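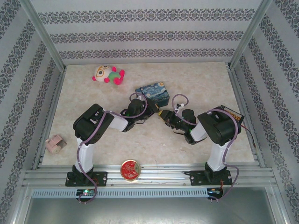 Brikuton Hall - fire and general safety walkround
Date: 12/11/2019
Walked by: Gwawr Kneath, with Wyn Watkins for the upstairs
Previous walkround: April

Key: OK / FIX / ASK

1. Exits and stairs

Front doors open fully, both leaves - OK
Side exit to parking lot - FIX. Opens but drags on the mat. Mat needs to go or be cut down. Was on the April list too.
Back stairs clear - OK today. Stack of folding chairs on the half landing last time, gone now.
Handrail, back stairs - FIX. Top bracket loose, can turn the screw by hand. Wyn tightened it, won't hold, plug has gone in the wall.
Exit signs lit - all OK except the one over the kitchen passage. Flickers. New tube or new fitting, ask Iestyn.

2. Extinguishers and alarm

Main hall, two water - OK, pins in, gauges in green
Kitchen, fire blanket - OK but hung behind the door so you can't see it with the door open. Move to the other wall.
Kitchen, CO2 - ASK. Tag is missing. Zotmont say they serviced it, need that in writting.
Upstairs landing - OK
Call point test, ground floor - OK, bells heard in every room incl. the restrooms
Call point test, upstairs - not done, key wouldn't turn. Heledd has the spare.
Alarm log book - FIX. Three weeks blank in the fall. Please fill it in when you do the test, not after.

3. Electrical

Panel cupboard clear - FIX. Mop bucket and a box of banners in there. Took the banners out, bucket went back by lunchtime!!
Extension leads - one binned, outer sleeve split near the plug. No daisy chains seen.
Stage lighting dimmer - ASK. Runs warm. Tarska quote to replace is 1,195, not approved yet. Keep off the top setting til then.
Portable appliance stickers - OK except the urn and the small fan heater, both out of date. Don't use the fan heater.

4. Kitchen

Hot water at sink - OK, 112 F at the tap
Fridge - OK. Thermometer has fallen down the back, fished out
Floor - FIX. Lifted edge by the dishwasher, taped for now. Tape is not a repair.
First aid box - short of medium dressings and tape. Eyewash in date. Amato order going in this week, shout if you want anything added.

5. Upstairs rooms

Room capacity sign, 50 - OK
Window restrictors - two OK, one FIX (left of the radiator, screw sheared)
Carpet at doorway - OK, new strip is good
Fire door closer - FIX. Slams. Wyn backed it off half a turn, then it didn't latch, so put it back. Needs someone who knows closers.

6. Outside

Ramp - OK, leaves swept. Grit bin half full, order before it freezes.
Light over the ramp - OK, sensor a bit slow
Trash store - gate unlocked again. Lock it.

Who does what

Iestyn Morris - exit sign, handrail, window restrictor
Heledd Gough - spare key, upstairs call point test, log book
Mizanur Wickramasinghe - Zotmont letter, Tarska quote, someone for the door closer
Gwawr - mat, blanket, first aid order

Comments

Heledd: key is on my ring, will drop it in. Log book gaps were me for two of them, sorry.

Mizanur: Zotmont emailed, certificate to follow. Will chase if not here by the end of the week. Can the dimmer wait for the next budget? Only the panto uses it hard.

Gwawr: it can wait if people leave it alone. Panto is the bit that worries me.

Iestyn: handrail needs a proper anchor, wall is crumbly there. Can do it with the window. Keep the back stairs roped off till I've been.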